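planner thread, brick table edition. long one, sorry in advance

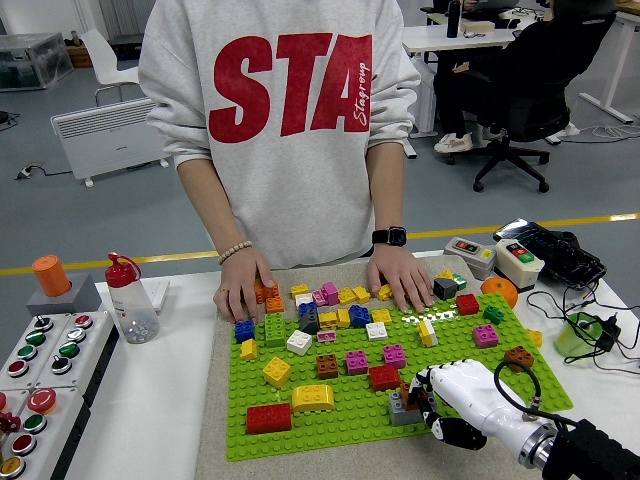
Brick table, afternoon. Hand on the orange one, Kaja Luar's spreadsheet open on my other screen.

1/ So the thing I've been stuck on since July. Grasp planner picks a brick, scores fine, arm goes in, and the fingers want to be exactly where the next brick over is. Every time. Crowded plate = bad time

2/ Old scoring only looked at the target. Width, height, angle of the palm. Neighbors came in later as a collision check, yes or no. On a plate full of bricks the answer is no, no, no, and then it takes the one ugly yes at the bottom of the list

3/ New version: neighbors go into the score. Clearance per finger, not per hand. Thumb needs way less room than I was giving it

4/ Also dumb - I had the studs in the collision mesh. All of them. On the baseplate AND on the bricks. Planner was politely avoiding bumps it's supposed to be resting on. Flat top plus a small margin now, replanning went from 9 seconds to 2

5/ Perception side is Kaja Laur's (spelled it wrong up top, she has already told me). Her segmentation is good on single bricks. Stacks are the problem. Two bricks same color one on top of the other = one tall brick, says the model. Then I plan a grasp at the middle of a brick that doesn't exist

6/ Her fix is splitting tall blobs by known brick height. Works if the blob is straight. Leaning stack, forget it. She has ideas, I have a fallback: if height is weird, grab the top edge and lift slow

7/ Slopes and arches, ugh. Arch brick has a nice curved side that the scorer LOVES and the fingertips do not. Down-weighted curved contact by hand for now. Yes by hand. Yes there's a TODO

8/ Hands in the workspace. Person at the far side of the plate, fingers right by the bricks. We mask hands out of the depth before segmentation and put them back in as keep-out for the planner. Two seperate steps, do not merge them, I merged them once and lost a morning

9/ Masking eats whatever is under the fingers too, so those bricks drop off the candidate list til the hand moves. Fine by me. Plenty of others to pick from

10/ Tooling! Relbridge (our log viewer, internal, ugly) can finally scrub the candidate list alongside the camera. Click a rejected grasp, get which finger killed it. Should of built this first. Found the stud thing in like ten minutes once I could see it

11/ Ran 1,000 planned grasps offline from the saved plates, old scorer vs new. Not posting a number til I redo it with the fixed mesh in both, otherwise I'm giving the scorer credit for the studs

12/ somebody asked if we replan mid-reach. Up to 5 times, then it backs off straight up and starts over. It used to back off sideways. Don't back off sideways

13/ next: placing. Pressing down onto studs needs force control and my gains are a mess. Different thread

14/ Config keys for finger clearance are in the Inley branch, defaults are for big bricks only. If you're on small parts drop the margin first and leave the weights alone

ok back to the arch thing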